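Folbridge Shared Kitchen: Minutes of the Fittings and Storage Meeting
28 November 2020
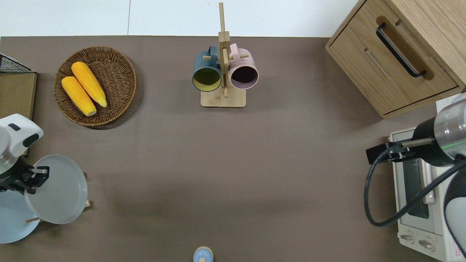 Item 2. Preparation table with corn basket, mug tree and drawer cabinet.

Present: Lenka Sýkora (chair), Ctibor Kadlec, Darcy Fortin, Štefánia Hrubý (minutes)
Apologies: Hubert Imhof
Start: 10:00

1. Previous minutes
Accepted with one correction. Under item 4, the shelf depth should read 200 mm. D. Fortin to amend the filed copy.

2. Preparation table
L. Sýkora proposed that the middle of the table be kept clear at all times and that standing items go at the perimeter. Current arrangement accepted as the reference layout: round wicker basket at upper left, mug tree at top center, wooden cabinet at the right corner.
C. Kadlec asked whether the black wire mesh basket and the light wooden box at the left end are to stay. The box has no assigned use. Deferred to item 5.
Agreed: layout adopted. Printed sheet to be posted by the door. Action: C. Kadlec.

3. Produce basket
The wicker basket is shallow and the rim is low. D. Fortin reported that round produce rolls out when the basket is moved. Corn on the cob is acceptable. Onions and potatoes are to go in the bin under the sink.
Š. Hrubý asked for a limit on weight. No figure agreed. Produce left after Friday closing may be taken by any member.
The basket is to be shaken out weekly and not washed under the tap.

4. Mug tree
Two mugs are hung at present, one dark slate blue and one dusty pink. Members asked for more. C. Kadlec stated that the base is the limiting factor and that the tree should be loaded evenly on both sides. Mugs to be hung by the handle. Stacking on the base is not permitted.
D. Fortin obtained a quote from Jelínek for a second tree in the same pale wood. Delivery would be in December. L. Sýkora asked for the peg length before ordering, as the Naren mugs have thick handles.
Agreed: no purchase until the peg length is confirmed. Action: D. Fortin.

5. Cabinet and left end of table
The long black bar handle on the cabinet drawer was checked after a complaint that it was loose. One screw tightened by C. Kadlec, no parts needed. The finger groove collects flour and is to be brushed out with the rest of the front.
Drawer contents to be limited to peelers, small knives in sleeves and the Caver thermometer. Tea towels go back to the tall cupboard.
Wire mesh basket: keep. Wooden box: keep until the next meeting, then remove if no use is found.

6. Cost
Spending to date on small fittings is $53. No new spending approved.

7. Any other business
H. Imhof had sent a note asking for hooks near the sink. Held over until he can attend.

Closed 11:10. Next meeting in December, date to be set by L. Sýkora.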